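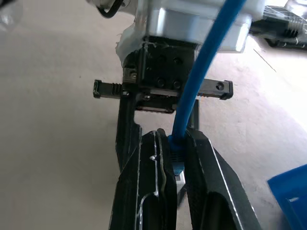
I bought the Draltwood patch cable in blue, the 25 foot one, after my old gray cord finally gave up in the middle of a work call (the clip had snapped off in December and I'd been wedging it in with a folded sticky note ever since, don't judge me). It's been in daily use for 3 months now and I like it a lot!

First thing you notice is that it's thick. Thicker than I expected from the listing, and the outside is smooth, so it slides behind a bookcase without grabbing every dust bunny on the way. The flip side is that it really doesn't want to turn a tight corner. Mine makes one lazy bend at the baseboard and I had to move a plant to give it room. If you need something to lie flat under a rug, get the skinny Nastimel one instead. My sister has it and you can't feel it underfoot.

The plug is clear plastic with a blue boot behind it, same color as the cable. I'm fussy about boots. The Illis cords we had at my last job had stiff ones that you practically needed a butter knife to get past, and I broke a nail on one more than once. I can work this one with my thumb, even reaching blind around the back of the router.

Speed is the same as my old cord on a good day, no complaints there. It came with 2 velcro ties, and one of them fell apart almost right away, so I'm knocking off a star for that. Also the blue is BLUE. Against white trim it shows from across the room, and I wish they sold it in plain white.

4 stars, and I've already ordered a short one for the printer.

Satish Sundaram, June 2021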